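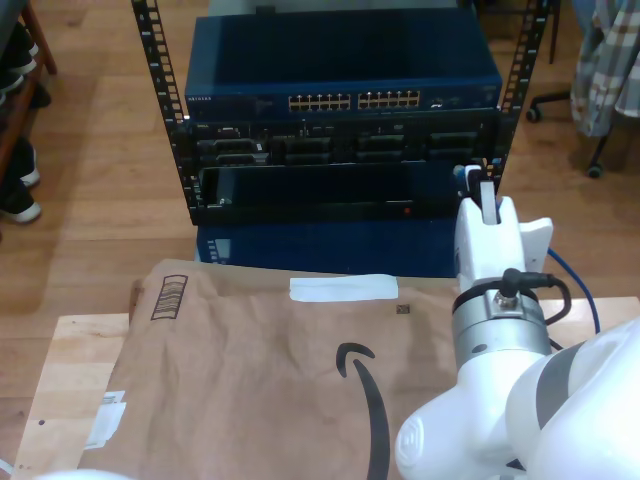

According to Zakharchenko, the old equipment cupboard was so crowded that changing one cable meant moving three others first, and any new arrangement ought to be judged by how quickly a person can find the right port.

That remark was among the first received when the Penau Centre asked its users for comments on the renewal of the network room, and it has been kept in view throughout the work. This gallery page is intended for tenants, for member groups and for those who use the building in the evenings and wish to know what their contributions have paid for.

Network switch
A dark blue Netgear switch is mounted at the top of the rack. It has twenty-four ports, arranged in paired rows to the left and right, and the maker's name is printed at the left end of the front.

Server
The black chassis directly beneath the switch carries a small Dell label. Dark drive bays run across its front. Files shared between the offices are held on the server, and requests for additional storage should be made in writing to the building office.

Open frame
The rack has no doors or side panels. Its two upright rails are punched with rows of square mounting holes. An open design was preferred to a closed cabinet after the trial in March, when the closed model lent by Beltero proved difficult to reach from behind.

Packaging
The large brown paper mailer in the foreground bears the Amazon smile arrow. Paper packaging is to be flattened and placed in the paper store beside the rear entrance. Tenants are reminded that parcels must not be left in the network room overnight — the fire safety inspection was quite clear on this point.

About the project

The renewal was carried out in 2 stages. The first dealt with the cabling on the ground floor and in the east corridor, where a number of sockets had never been labelled. Lilteck supplied the cable and the wall plates, and 106 sockets were tested and numbered before the second stage began. The numbering follows the floor plan, starting at the main entrance and running clockwise, and the same numbers are used in the register kept at the building office.

The second stage covered the upper floor and the meeting rooms. A further 130 metres of cable had to be ordered when the original route above the hall ceiling was found to be blocked by ventilation ducts. The new route follows the stairwell, with white trunking along the wall. Two member groups asked whether the trunking might be painted to match the wall, and this will be considered when the stairwell is next decorated.

Users who find that a socket is not working should note its number and report it by telephone on extension 181. Reports received before noon are normally dealt with the same afternoon. Please do not move cables in the network room, even where a connection seems to be loose.

Keys to the room are issued by the building office and must be signed for. Copies of the socket register are available at the front desk — there is no charge for these.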